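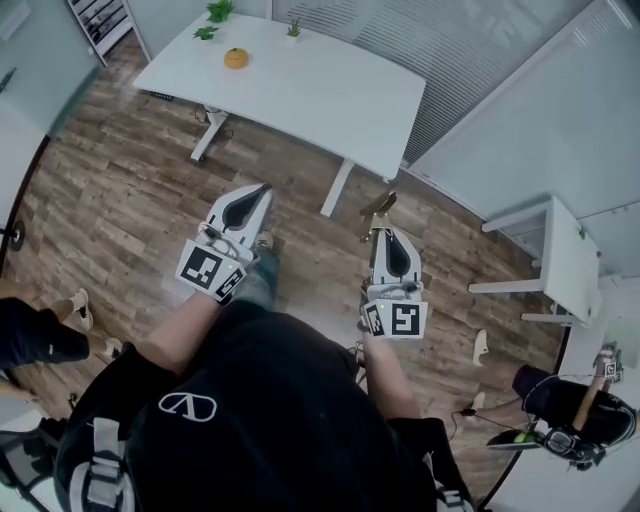 Who keeps the letters when a village has no post office any more? In Pludasel it was Armelle Roussel, and she kept them in the bread oven.

The oven had been cold for many years, so there was no danger. It was in the back wall of her kitchen, deep as a bed, with an iron door which closed badly. When the post office shut, the man with the yellow van did not want to climb to every house, and he asked if he could leave everything with her. She said he could do it until the end of July. After that July there were eleven others.

People came in the morning before work, or they came in the evening and stayed too long. Armelle did not read the letters, but she knew the envelopes very well. The bank used a thin grey paper. The hospital used a window which was always a little too low, so that you saw the name but only half of the street. She gave the hospital letters with both hands.

Quentin Perrin never received anything. He was a mason, and he lived above the old laundry, alone, and every evening he passed by her door and asked, "Nothing?" and she answered, "Nothing," and he said, "Good, nothing to pay," and went down again. They had said this so many times that it was like saying good evening.

On 9th September there was something.

It was a brown envelope, fat and soft at the corners, and it had been sent from Werklow. On the front was written Mr Quentin Perrin, with blue ink, and the Q had a long tail which went under the whole name. On the back there was only a surname, Kan. Armelle put it in the oven with the others. Then she took it out and put it on the table. Then she was ashamed of the table, because it was sticky with jam, and she put it on the shelf next to the clock.

He came at seven, with lime dust on his eyebrows.

"Nothing?"

"Sit down," said Armelle.

He did not sit. She gave him the envelope with both hands, and only after did she think that he could misunderstand this. He looked at the back of it for a long time.

"Chin-lung," he said. "We built a wall together. Near Werklow, for a man who wanted to keep deer. It was the longest wall I ever made. I was twenty-six and he was younger, and he could not speak with me, and I could not speak with him, so we sang."

"What did you sing?"

"Anything. He taught me one about a boat. I don't know if it was about a boat. He did like this with his arms."

He showed her, and some dust fell on the floor. Armelle had known him for half her life and had never seen him move his arms higher than his belt, except for work.

Inside there was a letter of one page, and 300 euros in old notes, held by a rubber band which broke when he touched it. He read the letter standing, with his lips moving. Then he gave it to her, although she had not asked.

The English was simple. Chin-lung Kan wrote that he had borrowed this money for his ticket home, when his father was ill, and that he had promised to return it in the spring. He was sorry that it was not the spring. He had lost the address, and he had found it again inside a coat. He had three grandchildren now. The wall was still standing, his friend in Werklow had told him, but there were no deer. He asked if Quentin still sang.

"Did you remember the money?" Armelle asked.

"Every winter, the first years. I was quite angry." He turned one of the notes over. "Then I forgot to be angry, and later I forgot the rest."

She made coffee, and he sat down at last. A moth was walking on the lamp. Maxence Arnaud came for his newspaper and saw the notes on the table, and he had the good manners to speak only about the rain. When he was gone, Quentin asked if she had writing paper.

She had some, with violets on it, from her sister. He said violets were all right. He wrote the date wrong and corrected it, and he wrote "Dear friend", and after this he held the pen above the page while the coffee became cold.

"How do you write a song?" he said. "If you don't know the words?"

"Sing it, and I will write what I hear."

He looked at the door, which was open to the street. She got up and closed it.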